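Went to the open day at the Wudex lab this afternoon, 20 November 2021. They were showing Alik, their household task planner, running in a simulated dining room. Short thread on what I saw.

The setup: three workstations, a wall screen, and the same virtual room loaded on all of them. The room itself is built in Evitz, an in-house scene tool. Visitors could ask for a task and the staff would type it in. 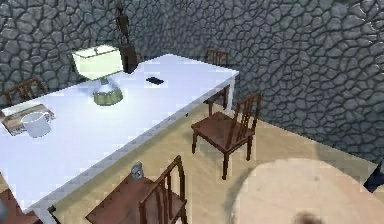 Alik gets one written instruction per run and has to break it into steps before anything moves. I asked for "clear the table." The plan came up as a list on a side screen and it had an entry for each thing to be picked up. The white mug on the wooden tray was the one I would have started with. Alik put the glass bowl first. The staff said the order comes from a cost score and they are still tuning it.

Each run is capped at 600 seconds. They have logged 258 runs in this room since July, and the plan is to move on to a second room with a narrower doorway.

Someone in the group asked why the walls are stone. The answer was that Arrieta, the firm that supplies the room textures, had that set ready and it gives the vision side plenty of edges to deal with. Fair enough.

Chairs are the hard part, apparently. A chair left away from the table changes the whole route, and replanning is slow - 2 seconds on the lab machines, longer on a laptop.
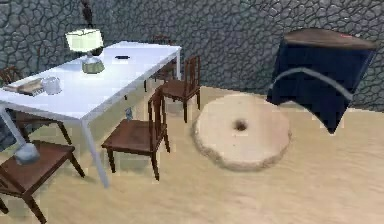
The Evitz dining room, with chairs around the white table and the round beige disk on the floor.

No hardware demo today. They said the next open day should have one. Slides are supposed to go up on the Wudex site, and I'll add the link to this thread when they do.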